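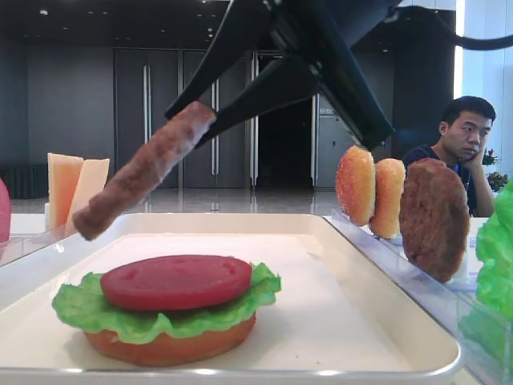
Letness burger station: data card

Version 2, 2024-05-10
Maintained by the Nunville kitchen automation group

Contains 559 episodes of a single arm building a burger from toy parts on a white tray. Buns, patties, lettuce and tomato are the main items. Source rate and calibration are in the Clallgate folder. 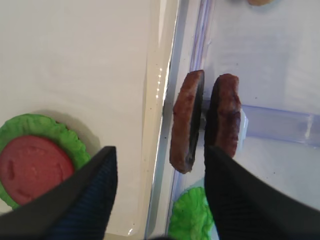 Labels follow the job split agreed with staff at the Villalobos canteen. The arm does the stacking. People keep the grill, the allergy orders and the final check, and one line position moves to restocking racks. Pay grades are unchanged until the February review.

Known gaps: no sauces, no wrapped items, no rush-hour pacing. 41 episodes are flagged for operator takeover; please don't drop them when reporting labour hours.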